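# Rehanging the lid on the Cistmont box

The desk box has been in use since January, mostly for cables and spare adapters, and the lid had started to bind. This post records what I changed, mainly so I can find the measurements later.

The box is a Cistmont, bought second-hand without the instruction sheet. It's a plain wooden box with one compartment and a wire handle. The finish inside was never great, so I started there. I emptied it, vacuumed the corners, and went over the floor and inner walls with 500 grit paper, working with the grain. Two passes. After the second I wiped it down with a dry cloth and left it alone until Monday.

The binding was a separate problem. I had assumed the wood had moved over the winter, but the diagonals matched and a square sat flush in every corner. The trouble was wax. A previous owner had used a lot of it, and it had collected dust and hardened where the parts rub. I scraped it out with a plastic card cut to a narrow strip. A metal scraper would be faster and would also leave marks.

For lubricant I tried two products:

- Wurkance paste wax. Goes on thick, needs buffing, smells strong for a day.
- Filtau dry stick. Goes on thin, no buffing, has to be reapplied more often.

I settled on the Filtau. Reapplying takes five minutes and it doesn't build up, and buildup was the whole complaint.

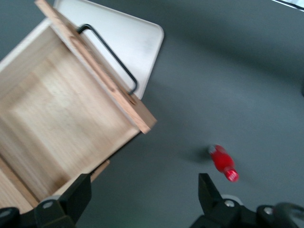 The handle is wire, anchored in holes in the wood. Mine had some play, enough to rattle when the box was carried. I pulled the ends, cleaned the holes with a toothpick, put a small amount of Montoya wood glue on the inside walls only, and let it cure empty. That tightens the fit slightly without fixing the wire in place. Wipe off any squeeze-out before it skins over.

Contents went back in a different order. Short cables are now coiled and tied singly, adapters go in a cloth bag, and anything with a proprietary plug has moved to the drawer with the old phones. Small screws stay out of the box entirely. They find the corners and scratch the floor, and I have just sanded it.

Next job is the drawer, which has the same wax problem and worse access.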